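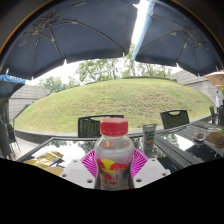

Rhona Moncrieff

Rhona Moncrieff is one of the main characters in the television series Gruven. She is the second captain of the Nenport Night Watch and, from the middle of the first season, the bearer of the Enow Lantern.

History

Before the events of the series, Rhona worked as a signal operator on the Blackburn rail line. She left the job after the Blackburn tunnel collapse, in which 147 passengers disappeared, and joined the Night Watch under Gillespie Dunbar. Dunbar trained her himself and made her his deputy. When he was taken by the Hollow Men, she became captain in his place, although Ewan Guthrie had served longer and expected to be chosen. The two argue often in the early episodes – mostly over whether the tunnel should be reopened.
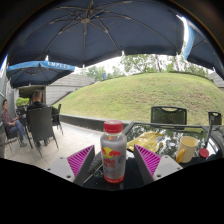
Powers and equipment

Rhona has no powers of her own. The Enow Lantern lets her see Hollow Men in daylight and hold them still while its shutter is open. Each use takes a memory from the bearer, and by the season finale she can no longer recognize her brother. She also carries Dunbar's old signal whistle, which calls the rest of the Watch.

In the second season the Lantern is rebuilt by Padmavathi Pinto, the Watch's engineer. The new version can be shared by two bearers, and Vitalii Hrytsenko becomes the other one.

Personality

Rhona is strict and speaks little. She dislikes being called "Captain" and usually corrects anyone who does so, except Pinto.

Shares: 286
Comments: 2

Related articles
Gillespie Dunbar
Enow Lantern
Hollow Men
Nenport Night Watch
List of Gruven episodes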